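Small Appliances, Small Kitchens: What I Learned From One Semester of Reheating Leftovers

Project report, Household Technology and Design, second year

Why I picked this

I moved into a share flat in January and the kitchen there is a galley about as wide as my outstretched arms. Four of us cook in it. The oven takes forever to heat, two of the stovetop burners are slow, and so the thing that gets used from morning to midnight is the microwave. When our tutor said we could choose any everyday object for the term project, as long as we could get our hands on one and spend proper time with it, I knew straight away what mine was going to be (my flatmates laughed, but they also signed up to be in it, so there).

My question was pretty simple: how do people use the controls on a small countertop microwave, and do the controls match what they're trying to do? I wasn't after engineering. I don't know how a magnetron works beyond the paragraph I read for the background section and I'm not going to pretend otherwise. I wanted to know about buttons, labels, doors and where you put the thing on the bench.

What I did

There were three parts to it. The first was a diary. Seven people (my flatmates, plus some mates from the flat upstairs) wrote down every time they used a microwave over the project period. I asked for what they heated, which buttons they pressed, how long it ran, and whether they stopped it early. I gave them a little printed sheet to stick on the fridge, and after a week I reprinted it with bigger boxes, as everyone's handwriting turned out to be enormous and half the entries were running up the margins.

The second was a sit-down session where each person did the same short list of tasks. Warm up a mug of milk. Heat a bowl of leftover rice. Soften some butter without turning it into soup. Add thirty seconds to something already running. I watched, made notes, and tried very hard to keep my mouth shut, which is a real skill and I don't have it yet.

The third was a comparison of control layouts. I borrowed what I could and looked at the rest in shops, and I gave each layout a codename so that I wouldn't be biased by the badge on the front. Ovura was the one with two dials. Kalex was the one with a full number pad and a whole column of food presets. Hulia was my name for the simple kind: a few quick-time buttons, a start button and a door button, and not a lot else. I picked the names out of a hat full of made-up words at the start of term and by the end I was using them in normal conversation, to the great annoyance of everyone I live with.

Getting the diary to work

The diary gave me 336 usable entries. I threw out a handful where I couldn't read the time, and one that just said "soup, bad". I would love to know more about the bad soup but the person who wrote it couldn't remember.

I typed everything into a spreadsheet and added a column for what I called the "goal", meaning what the person was after: warm it through, make it properly hot, defrost, soften, or cook from scratch. That column took me the longest by a mile. A lot of entries sit halfway between two goals, and I ended up going back to people to ask what they'd had in mind. If I did this again I'd put the goal on the sheet as a tick box from day one.

By far the biggest pile was reheating. Leftovers, coffee, leftovers, coffee. Defrosting came a distant second and it was nearly all bread and mince. Cooking from scratch hardly showed up at all, apart from one person who does porridge every single morning and whose entries I could have photocopied.

What surprised me was the times. People mostly think in round chunks. There were very few entries with a fussy number like one minute forty. It was thirty seconds, one minute, two minutes, and then a top-up of ten or twenty seconds when the middle was still cold. The top-up is a huge part of how everyone in my group uses a microwave. They don't pick the right time, they pick a low one and creep up on it.
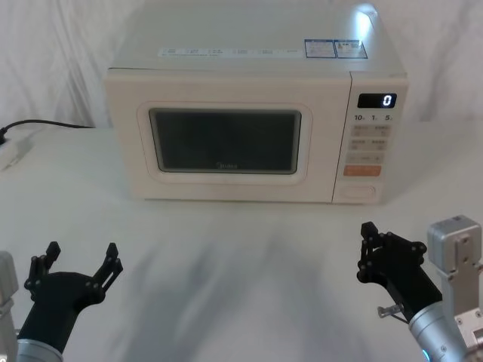

So once I knew about the creeping-up habit, the quick-time layouts started to look a lot smarter than I'd given them credit for. On a Hulia type panel you press a chunk of time, press it again if you want another chunk, and hit start. There's very little to remember. I'd gone into the project thinking a number pad was obviously better because you can type anything you like, and I had to cross that sentence out of my draft introduction.

The task sessions

I ran these in the evening, one person at a time, with the same mug and the same bowl. I offered everyone a snack called Nutsugah as a thank you, a sort of peanut and sugar slab that the shop on our corner makes, and that turned out to be a mistake in terms of crumbs but a big win for recruitment.

The milk was easy on all three layouts. Everyone got there, although on the two-dial Ovura style a couple of people turned the power dial when they meant the time dial. Once they'd done it wrong they were fine. The dials are lovely to turn, by the way! Several people said so without me asking, and one kept twiddling it after the task was over.

The rice was where the presets came in, or were supposed to. I'd expected people to go for them on the Kalex style panel, where there's a button for more or less every food group. Hardly anyone did. They looked at the column, read a few, and went back to the numbers. When I asked about it afterwards the answers were along the lines of "I don't know what it thinks rice is" and "I don't want to find out it's set for a kilo". Fair enough. A preset is asking you to trust it, and if you can't see what it has chosen you may as well do it yourself.

Butter was a mess across the board. The right way to soften butter is on low power, and low power is hidden on nearly everything I tried. On the number pad type you had to press a power button several times to step down, and the screen gave you a code that meant nothing to my group. On the dials it was clear enough once you saw it. On the simple type it depended on the model. Most people just went at full power in ten-second bursts and hovered by the door. We had toast afterwards with a range of butters, from firm to pourable.

Adding time to a running microwave was my favourite task because the differences were so clear. Where a button simply added a chunk while it was going, people found it within seconds. Where you had to stop, clear, type and start again, there was sighing.

Doors, benches and glare

This part wasn't in my original plan, but my notes kept filling up with it so I've given it a section. How a door opens matters when you have one hand free. A push button for the door can be worked with a knuckle or an elbow while you're holding a bowl, and I saw both. A pull handle needs fingers, and a light microwave on a slippery bench will slide towards you if you yank it. Ours at home does this. We've put a bit of grippy drawer liner under the feet and it has stopped wandering.

The other thing is height. On a bench, a panel that runs down one side puts its lowest button quite close to the benchtop, and if there's a toaster or a fruit bowl crowded up against it you end up poking around the clutter. Our fruit bowl has moved three times over the project and has now gone on top of the fridge, where we forget about it -- so the bananas have had a rough term.

Light makes a difference too. Printing that's only a shade darker than its button is hard to read under a kitchen downlight, and worse from an angle. Colour helped a lot here. When the start button stood out from the others, people's hands went to it without any searching. When every button was the same shade, there was a pause while they read their way down. I didn't time the pauses, which I regret, and my marker will probably regret it too.

The numbers, such as they are

I did a tally of button presses across the diary and the sessions. I got 2,632 on the first count. Then I found that I'd entered one page of the diary twice, took out the doubled presses, and ended up with 2,612. I'm putting both figures in because the first one is in my progress report and somebody may wonder. The correction doesn't change the ranking of anything. Start was the most pressed button, the quick-time buttons came next, and the presets were right down the bottom, below the clock.

I want to be careful about what this shows. My group is small, we're all students, and we eat in a pretty similar way. A family heating baby food or an older person who cooks full meals in the microwave might give you a completely different table. Somebody out there must be using the popcorn button.

What I'd change

If I were drawing up a panel from scratch, I'd keep the quick-time buttons and let each press add on, even while it's running. I'd make start a different colour and a bit bigger than its neighbours. I'd put power levels somewhere you can see them, with plain words on them like low and medium, and I'd drop most of the presets. I'd keep defrost, which people did use, although they wanted it to tell them what weight it was assuming.

I made a cardboard mock-up of this and stuck it to the kitchen wall at bench height, and got everyone to run through the tasks again by pressing the cardboard while I called out what the display would say. It's a bit silly as a method but I got good comments out of it. The main one was that my defrost button was too close to start, and I've moved it over to the left in the second version. The mock-up is being handed in with this report, along with the diary sheets. Some of the sheets have butter on them.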